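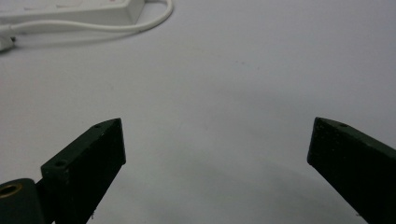
Gripper fingers over the tabletop.

Intro to Furniture Making, handout 4: Wood movement and tabletops
Haddad Workshop, Skekovville
Mar 20, 2024

Picking up where we left off. Joints next time, I know I promised them today.

Wood moves. Takes on moisture in humid weather, gives it off when the heat is on. Across the grain it swells and shrinks, along the grain hardly at all. So a table top gets wider and narrower over the year, length stays put. Write that down, most of the rest of this sheet comes out of it.

Flatsawn vs quartersawn. Flatsawn = growth rings run more or less flat to the face. Moves more, cups more. Quartersawn = rings stand up on edge. Moves less across the width, costs more, harder to find wide. Riftsawn somewhere between. Look at the end grain before you buy, every board.

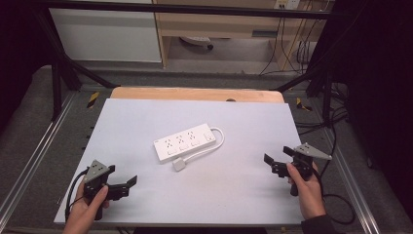 Cupping. Board tries to flatten its rings as it dries, so it cups away from the heart side. When you glue up a panel you can alternate the heart side up and down, or keep them all the same way and let the base hold it flat. People argue. I go for the best looking face up and trust the base.

Letting stock settle. Bring boards into the room where you'll work. Stickers between them, air on all sides, not flat on the concrete. Leave them 2 weeks, longer if thick. Mill a little oversize, let it sit again overnite, then final thickness. If you skip the second rest and the board bows on you, start over with a thinner board.

Fastening a top to its base. The ones you need for the project:
Buttons - small wood blocks, tongue goes in a groove in the apron, screw goes up into the top. Leave a gap at the side aprons.
Figure-8s - quick, need a shallow recess. They swivel a bit.
Slotted holes - slot runs across the grain of the top, pan head screw and washer. Not tight!
Never glue a solid top to the aprons. Plywood top, fine, it barely moves.
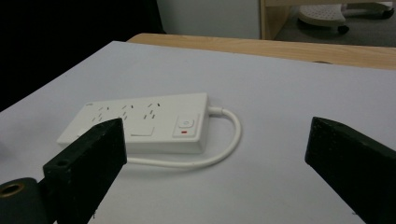

Breadboard ends. Glue the middle few inches only. Outer pegs go through elongated holes in the tenons so the top can slide. In summer the top may stick out past the breadboard, in winter it'll be shy of it. Normal. Don't sand it flush in summer.

Drawer bottoms and frame panels, same idea. Panel floats in the groove, no glue, finish it before assembly or you get a bare stripe when it shrinks.

Finish. Slows the moisture down, won't stop it. Do both faces, same number of coats. A top finished on one side only will cup sooner or later. Sand to 128 grit... sorry, 120, then 180. Going up to 400 on bare wood is wasted time for an oil finish, keep 400 for between coats of varnish.

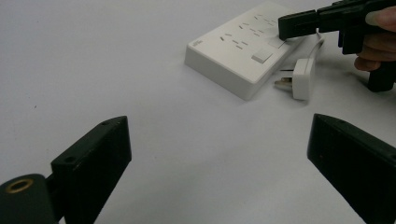 Homework. Cut an offcut across the grain, measure the width, write the date on it in pencil. Keep it at home, not in the shop. We measure agian in September.

Reading: the Orninell notes, section on panels. Skip the tables at the back. Shop copy is on the shelf by the Cilla bench, number 3964 on the spine, please put it back.

Next handout: mortise and tenon, bring a sharp chisel.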